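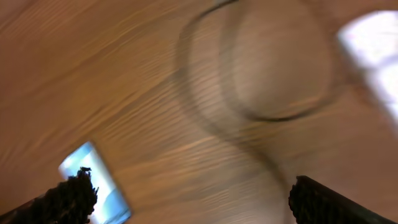
# Clear bowl left a ring on my wood table, how do I get it out??

**Palesa Zwane**

Ok so quick one. Tan colored wood table, kinda honey color, streaky grain, smooth finish. Bought secondhand in Flerville so no idea what its finished with. I use a see-through round bowl on it for fruit, rinse it, put it back, never thought about it. Moved it this morning and theres a cloudy white circle under where it sits. Doesn't feel rough. Wiped with a damp cloth, nothing. Dish soap, nothing.

In-laws coming in May and I'd like it gone by then. Do I have to sand the whole top? Don't own a sander. Also is it ok to keep using the bowl there or do I need a mat.

---

**Carmela Salcedo**

Don't sand! White = moisture stuck in the finish. Dark would mean it got down into the wood, different problem.

What I do:

1. Take the bowl off and leave the spot alone overnight. Sometimes it fades by itself.
2. Still there? Thin cotton cloth over the ring, no steam, iron on LOW. Empty the water out of the iron first.
3. Press a few seconds, lift, look. Repeat. Don't park it there.
4. Let it cool, then a little paste wax, buff with the grain.

Took me 3 rounds on my mother's sideboard. Try a corner underneath first, if its shellac the heat can mess it up.

And yes get a mat. Or dry the foot of the bowl before you set it down. Glass ones hold a drip under there and you dont notice.

---

**Orvokki Hämäläinen**

mayonnaise. leave it on an hour, wipe. worked on mine

---

**Kátia Teixeira**

Mayo is just the oil, plain oil does the same and smells better. It might hide the mark more than fix it tho, mine came back after a couple weeks.

I'd try Carmela's iron thing first. If theres still a faint edge after, very fine steel wool (the 0000 kind) with some oil, super light, always along the grain, never in circles. Sandpaper I wouldn't go near, even 200 grit is way too rough for a finish like that and you'll end up with a dull patch worse then the ring.

Felt dots on the bottom of the bowl don't work btw. They soak up water and sit there wet. Cork is ok if you pick it up to dry now and then.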